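Grocery cell notebook, December, started 9:40

Coffee first, then the wrist view. I've been putting off the self-filter in Trenero for ages (that's our point cloud cleanup node, for whoever reads this later) and today it finally annoyed me enough. The planner keeps treating bits of our own hand as obstacles and then refuses to move, very politely, with exit code 7.

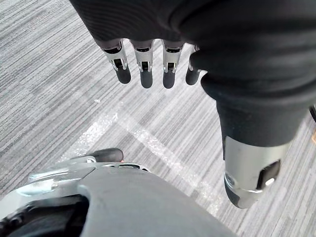

The filter works from the CAD mesh, and the CAD mesh has no clothes on. All that black ribbed fabric bunching up by the thumb sits well outside the bare metal, so those points survive the filter and come back as a phantom blob. I padded the palm and thumb base links and left the fingertips tight. Phantom points in my replayed log went from 281 to zero, so I'm happy! Padding values are in the Losis config, please don't "tidy" them.

Next up, the approach planner. Goal is to get from the open floor to the basket without clipping the round table. The costmap had been inflating the tabletop like crazy and leaving no way in at all.
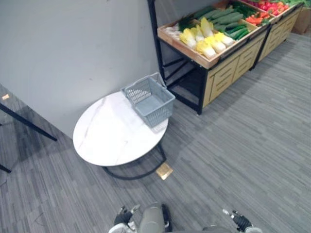 Start pose for the approach test, basket at the back of the marble-top table.

I dropped the inflation radius and the path came out on the first try, in 246 ms. Before this it would time out at 1,000 and fall back to the dumb straight-line plan. Still need to check what it does with thin table legs, I don't trust the depth there one bit.

Then segmentation. Du Plessis (the new mask model, the name stuck, sorry) is great on tomatoes and pretty bad on beans. It wants every object to have an edge, and a tangle of beans is basically one big shrug.

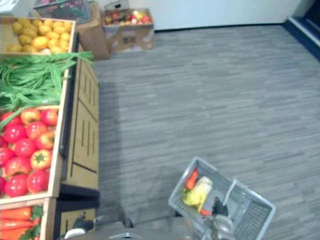
So for anything stringy I'm going to skip instance masks and just hand the grasp sampler a region. Quick hack, one flag per class. The sampler doesn't really care as long as the depth is sane, and it saves us relabeling the whole set — which I am not volunteering for.

Last thing before lunch was the grasp controller. Old behavior: close to a fixed width, hope. New behavior: close until the finger current rises, then hold. I also stopped the basket arm from re-planning while the picking arm is down in the pile, because the two were fighting over the torso joint.
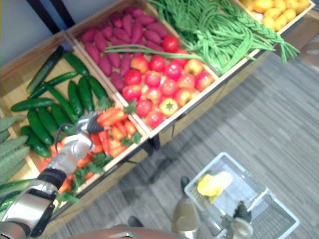 The current threshold is one number for everything right now and it really should be per item. Pratier already has a table for that in the old branch, so I'll steal it tomorrow.

To do: merge the padding, rerun the leg test with the depth hole filling on, ask about the timestamp drift on the wrist stream.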